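Toy kitchen cell: pick offset creeping after homing

retex_till
So glad I finally built this cell! Picking toy food off the plate is the most fun I've had with an arm. One snag: after 45 minutes the grip point sits 4 mm off toward the wall. Re-homing fixes it, then it creeps back. Play kitchen on carpet, plate on the cutting board, board over the square black part of the stove. 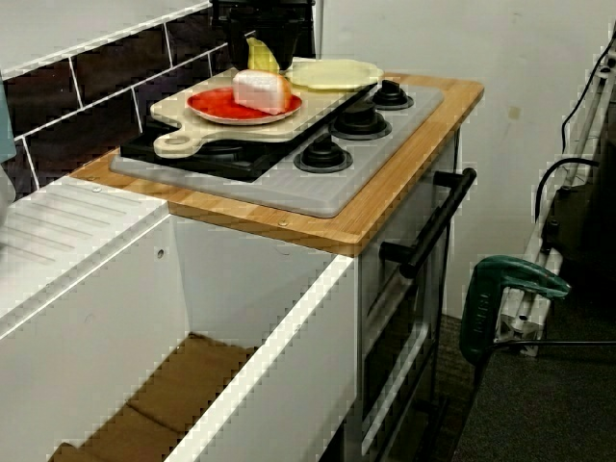
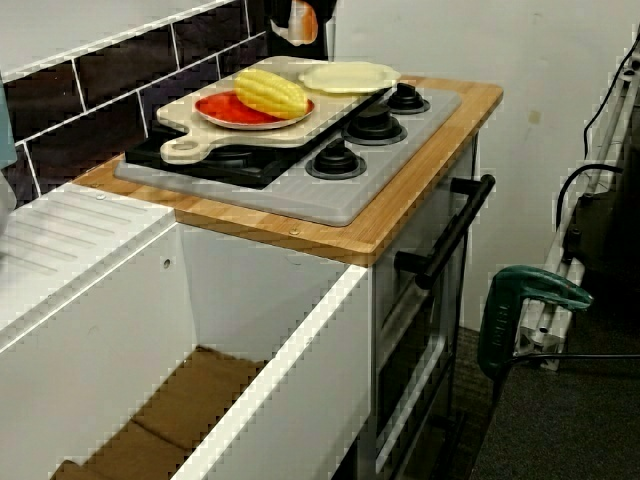 Wedge on the plate in the first one, corn cob in the second.

Oltmanns11
Love it! I'd bet on the carpet. A light kitchen on carpet walks a little with every bump. Screw both to one base plate.

mareike_w
Disagree, sorry! Walking wouldn't go away with re-homing. Check the coupling on joint two. Mine had a loose set screw and did exactly the same, 162 picks and then way off.

Oltmanns11
Fair point on the homing. I'd still get it off the carpet.

retex_till
Set screw turned a quarter turn with no effort at all!! Thread locker is on, curing until 11 tonight. Base plate is next, so you both get your way.

mareike_w
Yes! Mark the screw with paint so you can see if it moves. And redo the offset before you run the corn again.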